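Re: [bimanual-data] Parts sorting set, status

Henk Maes wrote:

> We're at 815 demonstrations for the sorting task and should pass 1,000 by
> Saturday. Nollness is keen to start training as soon as we do. I see no
> reason to wait, the success rate in the logs is excellent.

Henk,

I do see a reason to wait. The success rate is excellent because operators throw away the takes they don't like before they ever get logged. I went through the Cidell upload folder and there are 3,259 started sessions behind your 815. Some of those are false starts, sure, but I doubt all of them are.

My other worry is the layouts. Brake pads, bushings, the white clip, tray on the left with nothing in it yet – fine as a starting point. But if the tray is always on the left, we aren't teaching the thing to find a tray.

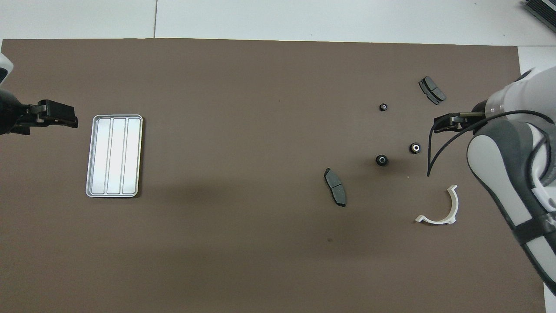 Grokano had the same argument with us last year and we lost a month to it. They had up to 600 clean takes of one task, and the policy fell over when someone moved the mat.

What I'd like before anyone trains:

- the discarded sessions kept, with a one-word reason
- a held-out batch with the tray moved and the parts turned over
- the gripper start pose varied

If Bhardwaj wants a number for the slides, give them 815 and say what it leaves out.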